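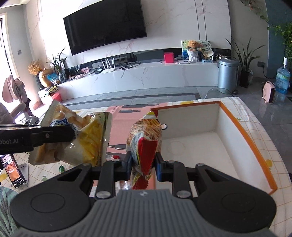 Fig. 4. Snack bags and an open cardboard box on a tablecloth.

4. Packing a mixed box with the Stondo bag sealer and parcel scale

This section explains how to prepare a small gift box of food for sending. Before you begin, please finish section 3 (Calibration of the scale). If the scale was moved to another table after the calibration, repeat it.

4.1 Prepare the box

1. Choose a box with a clean inside. Boxes that were used before are allowed, but remove the old labels and check that the bottom is still strong.
2. Fold all flaps to the outside. A printed flap can stay as it is, the scale does not read it.
3. Put the empty box on the scale and wait until the display stops blinking.
4. Press TARE for two seconds. The display must show 0.

Note: If the display shows a small value with a minus in front, the table is not level. Turn the rear feet of the scale until the bubble stays in the circle.

4.2 Close the opened bags

Bags which are closed by the factory do not need this step. For bags you filled by yourself:

1. Switch on the sealer and select the program for thin film (F1) or for thick film (F2). The Brellero refill bags need F2.
2. Press out the air softly with a flat hand. Do not press out all of it – chips and crackers need some air for protection.
3. Lay the top of the bag straight on the bar, without folds.
4. Close the cover and hold it until you hear the signal.
5. Let the seal rest on the table before you pull on it.

CAUTION: The bar stays hot after the sealer is switched off. Do not touch it and do not put the bags on top of the cover. Keep children away from the device.

4.3 Fill and weigh

1. Put heavy things first, for example jars or chocolate. Glass must be wrapped.
2. Put the snack bags on top. They may stand or lie, but no corner should come higher than the rim of the box.
3. Read the weight after each item. With the factory setting you hear one short tone at 200 g for every single item that is heavier than this.
4. Fill the empty places with paper. Do not use newspaper next to food, the ink can give off color.
5. Close the flaps and tape the middle line and both short sides.

Note: The maximum load of the scale is 1,905 g, with the box included. TARE does not make the maximum load bigger. If you see "OL" on the display, take the box away immediately.

4.4 Print the label

1. Connect the Rodberg label printer to the port on the left side.
2. Press PRINT. The label shows the final weight and the date in the form you selected in section 2.
3. Stick the label on the biggest flat side, not over the tape.

One roll has 300 labels. Other rolls can be used if they have the same core, but the Fankhauser rolls with the narrow core do not fit.

If the label comes out white, the roll is inserted with the wrong side up. Open the cover, turn the roll and press FEED once. For other errors see section 7.

Manual revision: May 31, 2025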